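Search this notebook
Enter keyword
Go

February – Grain corridor tracking, working notes
Posted by Everett Quintanilla

Picked up the transit model again at 11 this morning. The question from Oleksandra Marchuk was whether the draft inspection terms between the two governments change the queue at Celtstead, or only the paperwork. Ran the queue both ways.

Input set is the port call list as cleaned last week, 1039 rows. Dropped rows where the departure berth and the declared berth disagree. Did not try to repair them by hand. Oleksandra has the rejected rows in a separate sheet and may get a few back from the Koval bulletins.

Run A, single inspection at the outbound anchorage: queue stable, no growth over the test period. Run B, inspection on both legs: queue grows from the first week and does not clear. Same arrival rate in both. The result is sensitive to crew shift length, which the draft text does not specify.
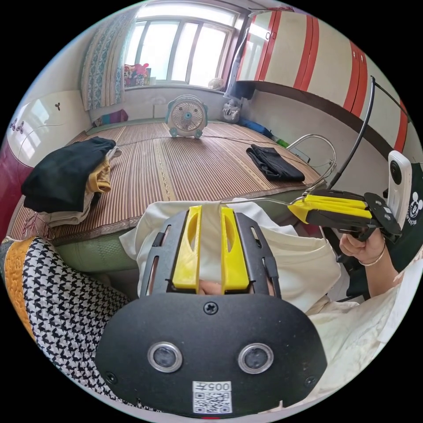 Unit 005 and a second gripper, white garment, striped bamboo mat.

Text comparison next. Put the February draft beside the earlier one in Polier and marked every change in the clauses on escort, insurance and inspection. Escort: wording tightened, no change in obligation. Insurance: the guarantor is now left blank. Inspection: "joint" replaced by "coordinated" in 2 places, and left as "joint" in the annex. Could be a drafting slip. Could also be the point still under dispute, so I have logged it as open.

Polier miscounts paragraphs when a clause runs over a page break. Numbering in my markup follows the printed text – do not trust the sidebar.

The Gediro tonnage figure of 2517 is per vessel and not per day. I had it in the wrong column until after lunch. Run A and Run B are both redone with the fix. The ranking holds, but the gap is narrower.

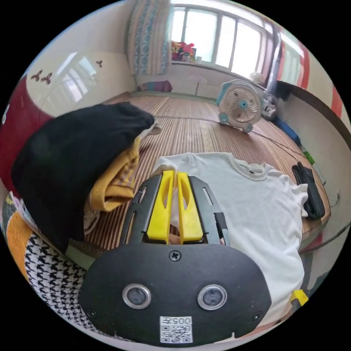
Does a signed inspection clause bind the port authority directly?
Only after the transport ministry issues an implementing order, and the draft sets no deadline for that order.

To do:
– rerun B with three shift lengths
– ask Oleksandra which annex version the delegations are working from
– split insurance into its own table
– move the old port call list to the archive folder, keep the row IDs

Left the Run B output on the shared drive under the Celtstead folder. Plots have no axis labels yet.

This site uses cookies to remember your settings. Accept / Manage
Get new notebook entries by email. Subscribe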